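# 브렐리 주민 공용 라운지 운영 회의록

일시: 7/28/21, 저녁 7시 30분
장소: 1층 라운지
참석: 각 층 대표, 관리사무소, 청소 용역업체 멜토라(Meltora)
회의록 작성: 관리사무소

## 1. 지난 회의 확인

지난 회의록은 수정 없이 승인되었다. 미결 사항 가운데 현관 자동문 센서 교체는 완료되었고, 우편함 열쇠 재발급은 아직 진행 중이다. 열쇠를 신청한 세대는 모두 8세대이며, 관리사무소가 다음 주까지 배부하기로 하였다.

## 2. 라운지 이용 시간

현재 이용 시간은 오전 9시부터 밤 11시까지다. 3층과 4층에서 밤 10시 이후 의자 끄는 소리와 대화 소리에 대한 민원이 접수되었다. 의자 다리에 펠트 패드를 붙이자는 안과 마감 시간을 당기자는 안이 함께 나왔다. 5층에서는 퇴근이 늦은 주민이 라운지를 쓸 시간이 없어진다며 시간 단축에 반대하였다.

결정: 평일 마감은 밤 10시로 하고, 주말은 현행대로 둔다. 펠트 패드는 관리사무소가 구입한다. 8월 한 달 동안 시행한 뒤 다시 논의한다.

## 3. 소파와 탁자 관리

멜토라에서 천 소파 세탁 견적을 제출하였다. 습식 세탁은 건조에 하루가 걸리므로 그동안 라운지를 닫아야 한다. 2층에서는 세탁 대신 커버를 씌우자고 제안하였으나, 커버가 자주 밀리고 따로 빨아야 한다는 의견이 많아 채택하지 않았다. 탁자는 컵 자국이 문제로 지적되었다. 컵받침을 비치하되 분실되면 추가로 구입하지 않는다.
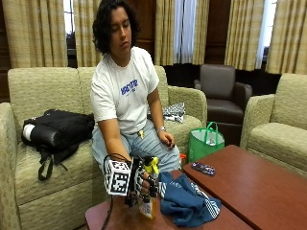 *사진 1. 베이지색 천 소파와 적갈색 낮은 탁자*

세탁은 8월 둘째 주에 하기로 하고, 정확한 날짜는 멜토라와 협의하여 승강기 안에 공지한다. 음식물 반입은 지금처럼 음료와 간단한 간식까지만 허용한다. 배달 음식은 계속 금지한다. 안내문이 낡아 글씨가 잘 보이지 않는다는 지적이 있어 새로 인쇄하기로 하였다.

## 4. 책장과 도서 기증

라잔(Rajan) 서점에서 재고 도서 74권을 기증하겠다는 연락이 왔다. 현재 책장으로는 다 꽂을 수 없다. 오래된 잡지와 참고서를 먼저 정리하자는 데 이견이 없었다. 정리 대상은 2주 동안 입구 쪽에 내놓아 원하는 세대가 가져가게 하고, 남은 것은 폐지로 처리한다.

대출 장부는 종이로 계속 쓴다. 온라인 양식으로 바꾸자는 의견이 있었으나 장부가 익숙한 주민이 많아 보류하였다. 어린이 책은 아래 두 칸에 모은다.

## 5. 화분과 조명

세라리츠(Ceralitz) 화분 2개에 금이 가서 물이 샌다. 판매처에 교환을 문의하고, 안 되면 플라스틱 받침을 깐다. 창가 쪽 전등은 깜박임이 심하여 안정기를 교체한다. 전구 색은 현재와 같은 것으로 한다.

## 6. 예산

라운지 항목의 남은 예산으로 소파 세탁과 안정기 교체가 가능함을 확인하였다. 펠트 패드는 100개들이 한 봉지를 소모품비로 구입한다. 컵받침도 같은 항목에서 지출한다.

## 7. 기타

- 라운지 와이파이 비밀번호를 바꾸고 각 층 게시판에 붙인다.
- 자전거 보관대 증설 건은 시간이 부족하여 다음 회의로 넘긴다.
- 분실물 상자에 있는 우산은 8월 말까지 찾아가지 않으면 공용으로 쓴다.

다음 회의: 8월 마지막 주, 같은 장소. 날짜는 추후 공지.

저녁 8시 50분 폐회.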